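Clearing up after lunch, and the tray question

January 29, 2018

I said in November that I would write something about how we clear the table, after two people asked in the comments why I kept going on about trays. It has taken me until now, mostly due to the boiler. The boiler is fixed and I will not be writing about it again.

We don't have a dishwasher. There was one when we moved in, but it leaked, and when it was taken out we found that we liked the cupboard space more than we missed the machine. The shelf that went in its place is 69 cm wide and holds all the baking things. So everything gets washed by hand, and for the first couple of years that meant one big pile next to the sink after every meal. Cutlery at the bottom, plates on top of it, a bit of rice stuck to everything.

The pile was the problem. Washing up for a few people doesn't take long, but sorting through a heap of greasy plates to find the forks does. I also kept blocking the sink with food, and one afternoon with the trap in pieces on the kitchen floor was enough to make me change things.

What we do now happens on the table, before anything goes near the sink. There is a container for wrappers and used tissues, a tray for crumbs and leftover bits of food, and another tray for the crockery and cutlery. The rack comes over to the table as well. Each thing gets picked up once and put where it belongs, and then the trays are carried across to the sink. The order I stick to is rubbish first, then scraps, then dishes.

The crockery is a mixture. I gave up on matching sets after the Linora plates, which were a present and which chipped if you looked at them. There were eight and we are down to one, and that one lives under a plant pot. Since then I have bought odd pieces in whatever colour was going. Light ones are easier to check for leftover grease, and the bowls need to be wide enough to get a hand and a cloth inside. I have no other rules. Plastic cutlery gets washed and used again in this house until it snaps.

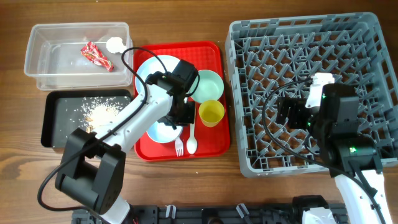

Rice is the worst thing to clear, in my opinion, along with anything that has breadcrumbs on it. If you wipe it straight off the table with a wet cloth it smears and you end up chasing it about. I leave it until it has dried a little and then sweep it with the side of my hand. The crumbs go out for the birds if they are plain bread, and in the food bin otherwise. Cooked rice always goes in the bin.

A dark tray is good for this job as you can see what you have missed. I had a white one before, from Julby, and I was forever putting it away with bits still in the corners. It also had a pattern of raised dots on the bottom which looked nice in the shop and was a nuisance every day afterwards. I gave it to the charity shop with a clear conscience, more or less.

For the dishes you want a tray with a proper rim. Cups slide, and a flat board is no use once you start walking with it. I would also say to spread things out and make two trips if you need to. I used to stack everything up to save the walk, and the walk is 25 steps there and back, so I don't know what I thought I was saving.

The rack was the last thing I changed. The old wire one rusted at the joints and left orange marks on the worktop that took a good deal of scrubbing. I looked at a Preltari one for weeks and decided it was too much money for something that holds wet plates. Size is what you want to check. Ours is on the big side and it does take up room, but a small one fills up before you get to the pans, and then you are drying things halfway through, which I dislike.

Water first, then. Hot, with not much washing-up liquid. Cups go in before anything greasy, then cutlery, then bowls, then plates, and pans last when the water is past saving anyway. I change it once if there has been a roast. Everything drips in the rack while I wipe the table, and with the grain going lengthways I wipe the same way, or the bits catch in it.

The table gets oiled twice a year. I use the Farías oil, which smells strongly for a day or so - open a window - and then is fine. Somebody asked whether it marks with hot dishes. It does, a bit, and I have stopped minding.

Next time I will do the cupboard under the sink, as long as I have finished emptying it by then. So far I have found four half-used bottles of descaler and a bicycle pump.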